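# Hand-held gripper: swap fingertips or change the camera first?

**Posted by sesenard_user** – 1st April

Sorry if this has been covered, searched and only found arm stuff.

I have two hand-held grippers on loan for a couple weeks and have to pick one. First is the Hiva two-finger, squeeze handle, camera mounted behind the fingers. Second is the Batista, parallel slide, nicer build, heavier. Budget is 4000 for the whole setup, including controller and spares, so I can't just buy both and be done.

The task is laundry type stuff. Pick up a sock or a tee from a pile, carry it, drop it in a pile of its own. No folding yet.

What I've got so far:

- Hiva: 116 tries, dropped 21. Mostly thin stuff slipping out sideways
- Batista: 100 tries, fewer drops but my wrist hurt and it kept grabbing the blanket too
- same camera on both, wide lens, auto everything

Problem is the video. When I move at normal speed the fingers look fine and the pile turns to mush. So is it worth spending on a better camera or should I fix the fingertips first? Also does anyone run the Sedance controller with either of these? The manual only talks about the arm version.

---

**gripnotes**

Fingertips first. They're cheap and you can do it tonight.

Drops on thin fabric are nearly always the pads. Hard flat pads on both sides = cloth slides out. Put something with ridges on one side and leave the other smooth and thin so it can get under an edge. Two ridged pads was worse for me, they catch on each other when there's only one layer between them and then the handle feels sticky.

For the blanket grabbing, that's the blunt tips on the Batista. They're too thick to slide between a sock and whatever's under it. You can print narrower ones but check teh screw spacing, mine were off and I had to drill them out.

Wrist thing – move your hand closer to the hinge. Or just do shorter runs.

---

**tworedwires**

just get the better camera, blur kills everything. I had the same problem and lost a whole afternoon of recordings

---

**slowpinch**

Gonna disagree a bit with the one above. You might not need a new camera at all, try locking the exposure. Auto picks a slow shutter indoors and there's your mush. Set it short, add a lamp, then look again. If it's too dark and grainy after that, OK, spend money.

One thing to check before you lock it is where your light comes from. Window behind the pile is bad. The camera sets itself for the bright part, and any black clothes go to a flat shape with no folds in them. Side light is better. I closed the blinds and used two desk lamps and that did more than the lens did.

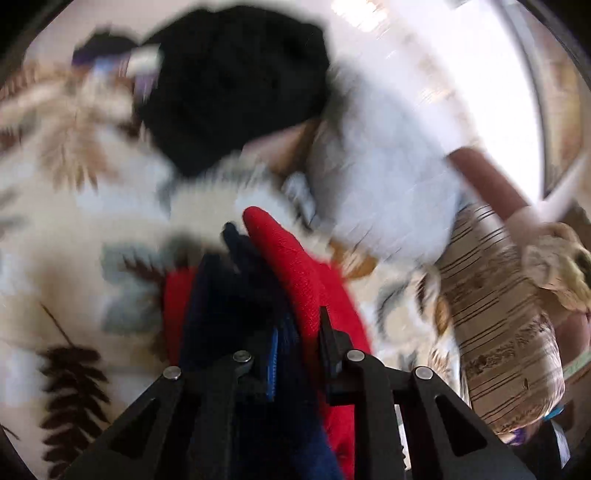
Blur on my own setup is uneven, and that fooled me for a while. The gripper moves with the camera so it stays fairly sharp whatever I do, and so I kept thinking focus was ok. Look at the bedding instead. The leaves are mostly smeared and so are the clothes further back, while the red and navy piece in the fingers still shows its weave. So judge your settings by the far stuff and ignore the gripper. My tips are mixed by the way, ridged blue strip on one and a thin pointed plate on the other, pretty much what gripnotes is describing. Works for me on knits. Haven't tried anything slippery with them.

Dark corners from the wide lens never bothered me, I just crop.

On the Sedance – runs fine with the Hiva, you need the adapter cable and you have to turn off the arm check in the setup menu or it sits there waiting for a joint that doesnt exist. No idea about the Batista, never had one plugged in.

If it was my money: Hiva, new tips, lock the exposure, redo your 100 on both with the same pile and the same light. Write down which items you dropped too, not only how many. Socks and tees fail differently.

---

**sesenard_user**

Thanks. Locked the shutter, already way better on the pile. Tips are printing. Will redo the runs and post numbers for both, and I'll ask Batista about the Sedance cable.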